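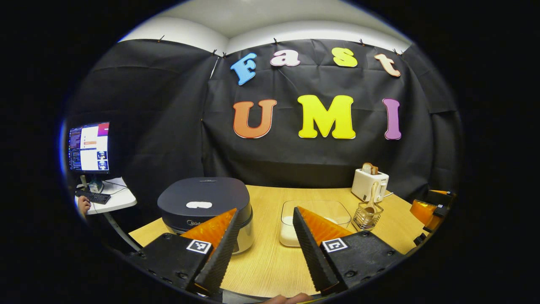 Call for participants: household task demonstrations and working group on good practice

Last updated: Nov 12, 2019

Otance is looking for people who will help us to write, test and improve the rules for recording hand-held gripper demonstrations. The work is done at our site in Nurkgate, together with our partners Relletti and Siqueira. You do not need a technical education. You need steady hands, patience, and the habit to write down what you did.

Why we make this call

Until May we collected 1,351 demonstrations of kitchen tasks. When we checked them, we found that the operators worked in different ways. One person started with the fingers open, another with the fingers closed. Some moved the rice cooker before the recording and did not note it. Each of these things is small, but a robot which learns from the recordings learns also the disorder. We have now a draft guide of 21 rules, and we want that people from outside try it and tell us where it is not clear.

What you will do

– Record short tasks at a table with a gripper in your hand, for example with a rice cooker, a toaster and a clear plastic container.
– Follow the draft guide word by word, also when you think that a rule is wrong. Write your objection on the form after the session.
– Check that the square markers on the gripper are clean and not covered by your fingers.
– Review the recordings of another participant and mark where a rule was broken.
– Take part in one discussion at the end, where we change the text of the guide.

Conditions

Sessions take 4 hours, with a break in the middle. We ask for three sessions in total, on days which we agree with you. Participants are paid per session, and travel inside the city is paid back against the ticket. Lunch is not included, but there is a kitchen which you can use.

You must be at least 18 years old and able to read instructions in English. Please tell us before if you have pain in the wrist or shoulder. Left-handed persons are very welcome – the draft was written by right-handed people only.

Your data

The recordings can show your hands, and sometimes a part of your arm. We do not record your voice. You will receive the consent form before the first session, and you can withdraw your recordings until the final guide is published. Your name will appear in the guide only if you ask for it.

How to apply

Send a short letter (half a page is enough) to Thu Đào, coordinator of the working group. Please write which days are possible for you and if you have used a similar tool before. We answer every letter, also when the places are full.

This website uses cookies to remember your settings. Accept | Decline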